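Away goals and extra time in a two-leg tie

Posted in Soccer – Rules and Competitions
2021-01-10

Our women's league has a cup that is played over two legs from the quarterfinals on. We (Stadville) lost the first leg 2-1 away at Weluren. The second leg is at our ground. I've been asked to explain to the parents and the younger players what result we need, and I keep getting different answers from people at the club.

What I have so far:

1. A 1-0 win puts us through, if away goals count. Total is 2-2 and we have one away goal to their none.

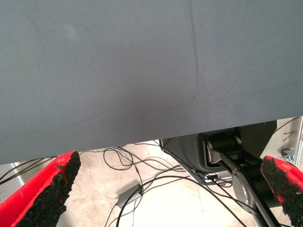
2. A 2-1 win makes it 3-3 and one away goal each. I think this is extra time, but our assistant coach says it goes straight to penalties.

3. A 3-2 win makes it 4-4, but they would have two away goals to our one. So we would be out even though we won on the day. Is that right?

My other question is about extra time itself. If we get there and both teams score once, does their goal count as an away goal? It seems unfair that they would get 30 more minutes to score one and we wouldn't. The rule sheet we were given in July has one line on it: "Ties level on aggregate will be decided by away goals, then extra time, then penalties." It doesn't say anything else.

Stadville Reserve Keeper

Orvokki Nurmi

Your three cases are right if the sheet says what you typed. Going through them:

1-0 to you: you go through on away goals.

2-1 to you: level on everything after 90 minutes, so extra time. Your assistant coach may be thinking of a competition that skips extra time. Some do, mostly to keep the schedule short. Yours lists extra time before penalties, so you play it.

3-2 to you: Weluren go through on away goals. 4-3 is the same, as they would have three away goals. Any win by two or more and away goals don't matter.

For extra time, it depends on the competition. In many cups the rule applies to the full match including extra time, so a 1-1 extra period would send the visitors through. Other cups only apply it to the first 90 minutes, and then a 1-1 extra period means penalties. Your one line doesn't settle it. Write to the league secretary before the match and get the answer in an email – don't leave it to the referee on the day. Ask at the same time how many substitutes you get and whether you get another one in extra time. We had five in our cup and the other team thought it was three, and the start was held up while people made phone calls.

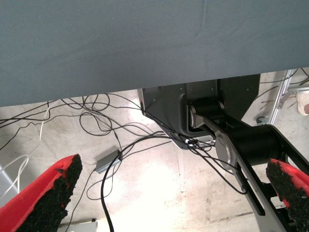

Rezaei says the extra time part was asked at the preseason meeting in that same league, and the answer given there was that away goals do count in extra time. It may not have been written down, so an email is still a good idea.

Zenel

Away goals should be scrapped anyway. We went out on them after winning the home leg 3-2, same as your number 3, and half our players thought we were through. Just win by two.

Also check what happens if the second leg gets moved to a different ground. Ours was, because of a frozen field, and it still counted as our home game.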